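October, late, kettle on for the third time

Rained all day so I stayed in at Pludeck and did the thing I'd been putting off, which was writing up where the kitchen trials have got to. I got four lines in and then wandered off to watch the arms instead. Typical me!

I went in thinking dishes would be the easy bit. Everybody's mum asks about dishes. But a plate is a rotten thing to pick up when you've got two stiff fingers and no wrist to speak of – it's thin at the rim, it's curved underneath, and it wants to swing the second you lift it. My notes from the morning say 20 goes at plates and 14 I'd call decent, and I was being generous with a couple of them (one was more of a drag than a lift, if I'm being fair).

The Plineck people reckon they'll have a machine clearing a family table in a year or so. I read their newsletter over my toast and got properly cranky. Their table has the same bowl on it, same colour, same spot, every time. Come round to mine after tea and have a crack at that, with the sauce bottle on its side and somebody's homework under the peas.

Skastix is more my speed. They only do shop-floor stuff, bins and cartons, and they don't pretend otherwise. Boring as anything, and it runs all night.
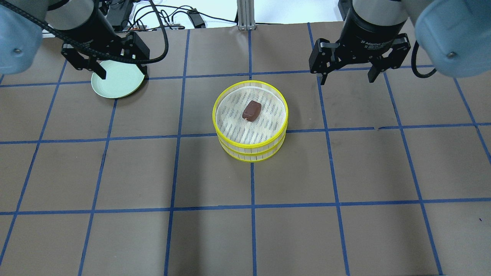 Could a machine do the washing-up at my place yet? I'd let it stack the plastic cups, and I'd still do the rest myself.

Food's the other headache. Anything with a coating marks if you squeeze it, and anything soft just squashes, and I have no idea how you'd teach a gripper the way you'd hold a bit of slice so the top doesn't crack. I tried explaining it out loud this arvo and ended up waving my hands around like a goose.

Left at 6 with the write-up still at four lines. Must pick up dish soap, and ring Yang about the colour of the spare bowls – I asked for grey and I'm pretty sure the form says green.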